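Rakomard - Caderno técnico de bancada
Conselhos práticos para a oficina e a cozinha de ensaio

Louça, objetos pequenos e dois braços: como preparar e conduzir sessões de manipulação de mesa

A presente página reúne as recomendações em vigor na oficina da Rakomard para a preparação de células de ensaio com dois braços robóticos em tarefas domésticas de mesa: pousar, retirar, transferir de um lado para o outro, arrumar em pratos. Destina-se a quem monta as sessões e a quem as conduz. Os resultados citados provêm do estudo Stuvska, dedicado à influência da variação do fundo e da disposição dos objetos na aprendizagem por demonstração. Atualizado em 27 de novembro de 2018.

Antes de ligar

Limpar o piso da célula com um pano de microfibra ligeiramente humedecido e secar de imediato. O detergente da louça deixa uma película que altera o deslizamento dos pratos leves, e um prato que desliza durante uma demonstração obriga quase sempre a repeti-la. Para nódoas de gordura, uma gota de álcool isopropílico no pano, nunca diretamente sobre a superfície.

Verificar o aperto das placas de fixação de ambos os braços. Uma folga impercetível à mão produz, na extremidade da garra, um desvio suficiente para falhar a preensão de um objeto pequeno. Convém apertar os parafusos em cruz, em duas passagens.

Os cabos devem acompanhar os segmentos do braço com folga bastante para a rotação completa do punho. Antes de cada sessão, levar cada braço, devagar, às quatro posições extremas e observar se algum cabo estica ou roça. Abraçadeiras de velcro são preferíveis às de plástico, que acabam por marcar a bainha.

Limpar as lentes das câmaras de punho com papel próprio para ótica. As impressões digitais na lente são a causa mais frequente de sessões rejeitadas na nossa triagem, e passam despercebidas no monitor pequeno da bancada.

Escolha da louça e dos objetos

Dar preferência a pratos de cor clara e uniforme, de bordo bem definido. Os bordos ondulados são admissíveis e até desejáveis numa parte das sessões, por obrigarem a política a não depender de um contorno circular perfeito. Pratos muito brilhantes devem ficar para o fim, quando a iluminação já estiver regulada.

Os objetos a manipular devem caber na abertura da garra com margem de ambos os lados. Peças arredondadas e baixas são as mais difíceis: a garra tem de descer quase até ao piso e fechar abaixo da linha de maior largura. Se a peça escapar repetidamente, colar nos dedos da garra uma tira fina de borracha de silicone, das que se vendem para forrar gavetas, cortada à medida. Substituir a tira quando começar a luzir.

Não misturar, na mesma sessão, objetos de cozinha verdadeiros e réplicas de brincar. O peso é diferente e o operador tende a compensar sem dar por isso, com movimentos mais bruscos nos objetos leves.

Paredes e piso: o método Stuvska

O estudo partiu de uma observação simples de Ea Ladefoged, feita em julho: as políticas treinadas numa célula de paredes lisas perdiam desempenho assim que se pendurava um pano da loiça no fundo. Decidiu-se então revestir as células com padrões impressos e trocá-los a intervalos regulares, mantendo a tarefa e o operador.

Foram recolhidas 3.000 demonstrações em células com revestimento variado e outras tantas em células de fundo liso. Cada política foi depois avaliada em 400 tentativas, com padrões que não constavam do treino. As políticas treinadas com fundos variados conservaram quase todo o desempenho; as restantes falharam sobretudo na aproximação ao objeto, com a garra a parar demasiado alto ou a fechar ao lado. A diferença foi mais acentuada nos objetos pequenos pousados em pratos do que nos objetos isolados sobre o piso.

Algumas indicações de ordem prática para quem pretenda aplicar o método:

Imprimir os padrões em papel mate ou vinil mate. O acabamento brilhante cria reflexos que se deslocam com o braço.

Misturar, no mesmo padrão, manchas grandes e pequenas. Os padrões do tipo terrazzo prestam-se bem a isto e imprimem-se sem emendas visíveis.

Incluir no revestimento cores próximas das dos objetos. Um fundo com manchas amarelas é um bom teste para uma peça amarela.

Variar também o piso. Os veios de um efeito mármore confundem-se facilmente com sombras, e uma política que nunca os tenha visto hesita junto deles.

Esticar o revestimento a partir do centro, com espátula de feltro, e rematar nos perfis metálicos. As bolhas de ar junto ao canto traseiro são difíceis de eliminar depois de secas - mais vale descolar e recomeçar. 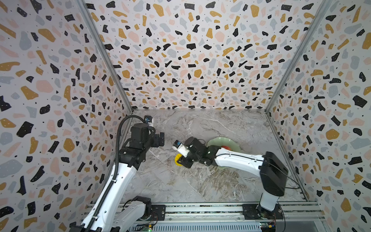

Elie Srour observou, a propósito do método, que trocar os revestimentos a cada série lhe parecia excessivo para oficinas pequenas, e que na sua bancada obtivera ganhos semelhantes mudando apenas a iluminação e a posição do prato. Acrescentou que o vinil, ao fim de muitas trocas, deixa resíduos de cola nos perfis, e que o tempo gasto a removê-los devia entrar nas contas do estudo.

A observação é pertinente. O tempo de limpeza não foi contabilizado na primeira versão do relatório e passará a sê-lo. Quanto aos resíduos, a experiência da oficina recomenda um secador de cabelo em temperatura média, seguido de óleo alimentar num pano, deixado atuar alguns minutos e retirado com água e sabão neutro. Não usar acetona perto das placas eletrónicas nem dos cabos. No que respeita à iluminação, os dados disponíveis não permitem ainda separar os dois efeitos, e a equipa de Hülya Avcı tem em preparação uma série dedicada a esse ponto.

Disposição dos dois braços

Com os braços montados no mesmo perfil dianteiro, a zona central do piso é comum a ambos e deve ser tratada como tal. As regras seguintes reduziram de forma sensível os contactos involuntários.

Um braço trabalha, o outro aguarda com a garra aberta e um pouco recuada. O braço em espera não deve ser recolhido por completo: a passagem de um braço recolhido para a posição de trabalho alonga a demonstração e acrescenta movimento sem utilidade para a tarefa.

Na transferência de um objeto entre garras, o operador deve parar o braço que segura antes de aproximar o que recebe. Duas garras em movimento simultâneo dão demonstrações vistosas e pouco aproveitáveis.

Evitar que o segmento longo de um braço passe sobre o prato durante muito tempo. Quando a tarefa o exigir, assegurar que pelo menos uma das câmaras de punho mantém o objeto visível. Das 461 demonstrações excluídas no estudo, a maior parte apresentava ocultação prolongada do objeto ou do bordo do prato.

Marcar as posições iniciais do prato com um molde de cartão, retirado antes da gravação. As marcas a lápis ou fita no piso são vistas pelas câmaras e acabam por ser aprendidas como parte da tarefa. Foi o que sucedeu na série preliminar Jireš, que teve de ser integralmente repetida.

Ritmo das sessões

Cada série compreende 10 demonstrações seguidas, após as quais se muda a posição do prato e se troca de objeto. Séries mais longas levam o operador a repetir a mesma trajetória por hábito, com prejuízo da variedade. Ea Vestergaard, responsável pela formação de operadores, recomenda uma pausa curta entre séries e a alternância da mão dominante nas tarefas que o permitam.

O operador deve anotar de imediato qualquer falha de preensão, mesmo quando a corrige a seguir. As demonstrações com uma falha corrigida têm valor próprio e são guardadas em pasta separada. Nas avaliações do estudo, a inclusão de uma pequena parte destas demonstrações melhorou a capacidade de a política voltar a tentar depois de perder o objeto. Uma proporção elevada teve o efeito contrário, com tentativas repetidas e desnecessárias sobre objetos já bem seguros.

Conservação do material

Lavar os pratos à mão, com esponja macia. A máquina embacia os esmaltes claros e a cor deixa de corresponder à das séries anteriores.

Guardar os objetos por conjunto, em caixas fechadas, ao abrigo da luz. Os vermelhos e os amarelos são os que mais desbotam junto à janela.

Aspirar os perfis de alumínio com escova fina. O pó acumula-se nas ranhuras e dificulta a regulação das placas.

Proteger as placas eletrónicas expostas com uma tampa de acrílico ventilada, sempre que se limpe o piso. Um borrifo de pano mal torcido é suficiente para inutilizar um conector.

Rever mensalmente os fios finos junto à base dos braços. A dobra repetida no mesmo ponto parte o condutor sem danificar o isolamento, e a avaria manifesta-se de forma intermitente, o que torna a sua localização demorada.

Registo e arquivo

Cada sessão é arquivada com a indicação do revestimento, do piso, do prato, dos objetos e do operador. O modelo de ficha foi revisto por Unnur Eyvindsson e está disponível na receção da oficina Grakaletti, onde se encontram também as amostras de padrões em papel e em vinil. As fichas antigas continuam válidas, desde que se acrescente à mão o código do revestimento.

Os pedidos de empréstimo de moldes e amostras devem ser feitos por escrito, com indicação das dimensões interiores da célula. Os moldes devolvem-se limpos e sem vincos.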